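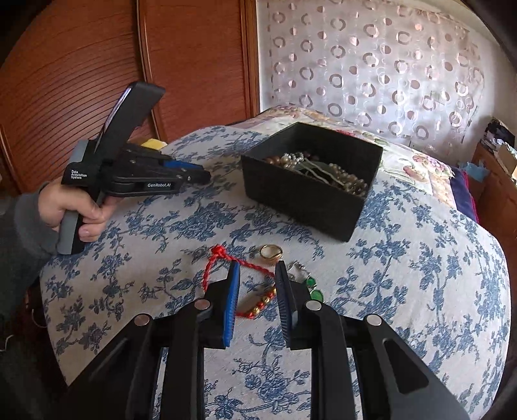
Chapter 5
Looking After a Hand-held Gripper

By now you have carried a gripper around for a few weeks, and you have probably grown rather fond of it. Most people do. It fits the hand, it opens when you squeeze and closes when you let go (or the other way about, depending on which linkage you were given in Chapter 4), and after the first morning you stop thinking of it as a machine at all. I'm delighted when that happens to a class, and it is also the moment when I start to worry a little, as a tool you have stopped noticing is a tool you have stopped checking.

In this chapter we are going to slow down and spend our time on one gripper, from the finger pads back through the pivots to the handle. We will set it up, clean it, take it partly to bits and put it back together. You won't need much: a set of small hex and cross-head drivers, a soft brush, lint-free cloths, a shallow tray with a lip, and a good lamp. A cup of tea is welcome at the next bench over.

What you should be able to do by the end

Bring the two fingers parallel and keep them that way.
Recognise a worn pad, and fit a new one square to its backing.
Find play in a linkage, and tell a loose pivot from a bent arm.
Write a service note that a stranger could follow.

A morning with the bead set

Let me begin with a story, if you'll put up with one. When I was first teaching this unit, the practical tasks were all blocks and cups, and every gripper in the room seemed to be in splendid health. Then Min-kyu Cho joined us from the repair side and brought in a box of costume jewellery: necklaces, a few bracelets on cord, one or two rings. She tipped the lot out on a cloth and asked the students to pick up a single strand and lay it straight.

Half of them couldn't do it. The pads met at the bottom and gaped at the top, so a fine cord slid through as though nothing was there. One gripper had enough slack in its joints that the fingers crossed each other by the width of a bead. All of them had passed the block test that same morning, and most had passed it the month before as well. A block is a forgiving thing to pick up. It has flat sides, it is wider than any fault you are likely to have, and it will sit quite happily between two fingers that are several degrees out of true.

We have used the bead set ever since, and you will meet it again in the exercises. Keep a thin cord, a ring and a strand of large beads in your own kit if you can. Each asks for something different: the cord wants the pads to meet along their whole length, the ring wants the tips to meet, and a strand of heavy beads, which swings and rolls, will find any sideways play in the linkage faster than I can find it with a gauge.

The parts that matter most

A parallel gripper of the usual kind has two fingers, each carried on a pair of arms. The arms pivot at both ends, so the finger stays upright while it swings in and out. You can draw the whole arrangement as a pair of leaning parallelograms, and I do suggest that you draw it, even if you feel you can't draw. Mark every pivot with a small circle and give each one a number. That drawing goes inside the front cover of your service book, and every note you write afterwards should use its numbers.

The pads are the soft facings on the inside of the fingers. Ribbed pads hold fabric and cord nicely, though they gather fluff between the ribs, and you will want the brush for that before you reach for the cloth. Smooth pads are easier to wipe down and a bit less sure with small things. Pads wear, and they're meant to. Order more than you think you need.

The pivots are where most of the trouble starts. A pivot screw that is too tight makes the fingers stiff and slow to return. One that is too loose gives you the crossed fingers of that first morning. Between the two lies a very comfortable patch where the arm falls under its own weight but doesn't rattle, and learning to feel for it is mostly a matter of doing it over and over, with somebody patient beside you.

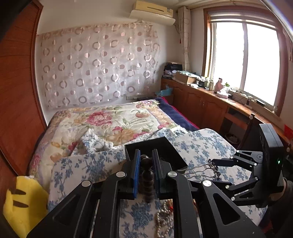
Then there is the question of where you do the checking. A bench is best for taking things apart, no argument from me. But do test in the place where the work is done, on the same sort of surface, in the same light. A cloth rucks up under the fingers in a way that a bench top never will, and a low sun through a window can hide a gap between the pads that you would spot at once under a lamp. If you are working with a pair of grippers, test the pair together, one in each hand, and swap hands halfway through. We all favour one hand, and the gripper on that side tends to wear first.

Setting the fingers parallel

Open and close the gripper 40 times before you touch a single screw. It sounds like fussing, I know, but a tool that has been sitting in a case overnight can feel stiff for the first few squeezes, and I have watched students loosen a pivot that only wanted warming up. Then close the fingers gently on a strip of thin paper, first at the tips and then at the base. Pull. The drag should feel the same in both places.

If it doesn't, look at the pads before you blame the linkage. Peel back a corner and check for grit or old adhesive underneath. Only when the pads are seated properly should you go on to the pivots, and when you do, work from the fingers outward, a small part of a turn at a time, matching left to right as you go. Repeat the paper test after each change, and write down what you changed. Please do write it down! I have filled a good many pages of my own book with "adjusted pivots", and I couldn't tell you now which ones.

How often?

In our own workshop a pair in daily use gets a brush and a paper test every morning, a pivot check at the end of the week, and new pads after about 50 hours of handling. Yours may need more if you work with fabric or anything dusty. Start with our timetable, keep your notes for a couple of months, and then let the notes argue with it.

Before you read on

Take your own gripper and the thinnest piece of cord you can find. Lay the cord flat on a folded cloth, pick it up by the middle, and hold it while you count to five. Do it again at the tips, and again lower down on the pads. Note where it slips, if it slips, and bring those notes to Section 5.1, where we'll take the first finger off.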